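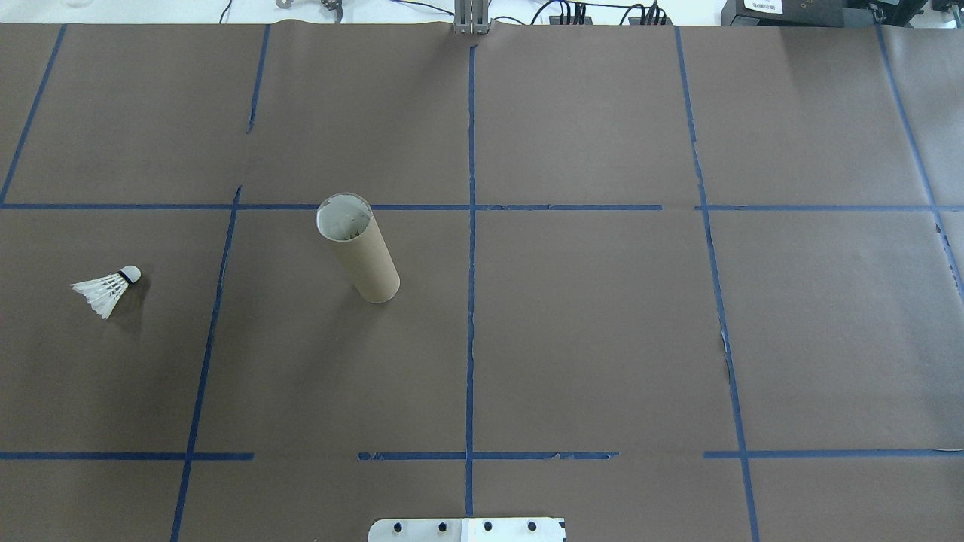

4. Calibrating the Rotard Flow Meter

The Rotard leaves the factory set to 3,237 pulses per gallon. Treat that number as a starting guess. It was worked out on clean water in a straight pipe, and your brew stand has elbows, a pump and hot wort.

1. Close the kettle valve and turn off the pump.

2. Fit the meter with the arrow pointing toward the fermenter. Leave 10 inches of straight hose on the inlet side. The old Trutonov sheet says the meter can go anywhere. We don't agree.

3. Run water through until no bubbles show in the hose. Air counts as flow.
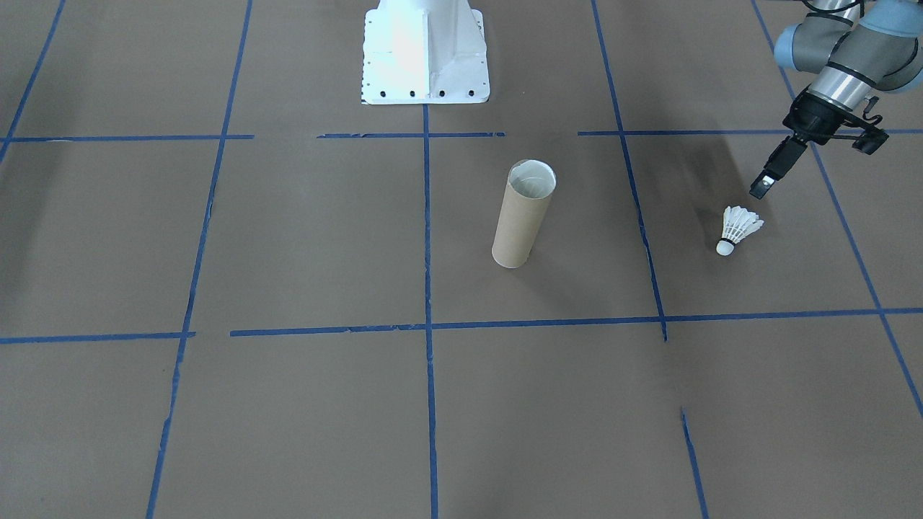
Cardboard tube and shuttlecock on brown paper marked with blue tape.

4. Press and hold ZERO until the display blinks.

5. Run water into a measuring jug and stop at the 1,000 ml line. Check the jug on a scale first — printed lines are often off.

6. Compare the display with the jug. If they differ, press ADJ until they match, then press SAVE.

CAUTION: Do not go over 28 PSI at the inlet. The housing may hold at higher pressure for a while, but the seal is not built for it.
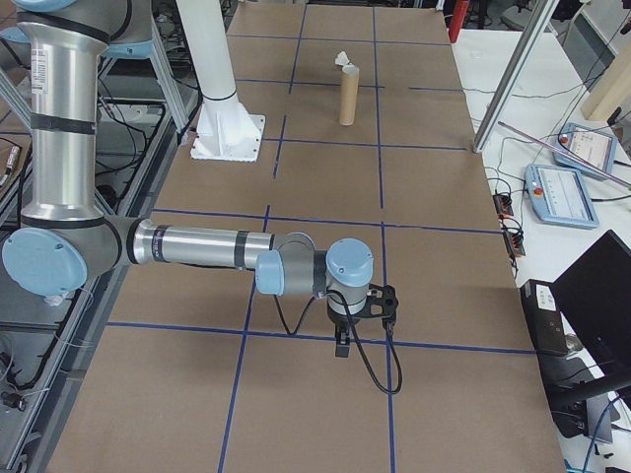
7. Repeat steps 4 through 6 twice more. One good reading proves very little. If the three results don't agree, look for air in the line before you touch ADJ again.

Note: The Dokbridge app has an Auto Calibrate button. It works from your pump's rated speed, and pumps seldom run at their rated speed. Use the jug.

Note: Wouters clamps fit the outlet barb but need a second tightening after the first hot run. Let the line cool before you do it. 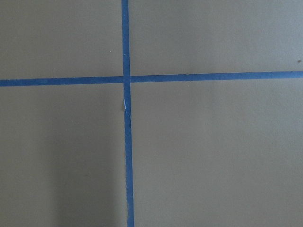 Two strips of blue tape, crossing.

8. Write the saved pulse number inside the back cover. A dead battery wipes it from memory.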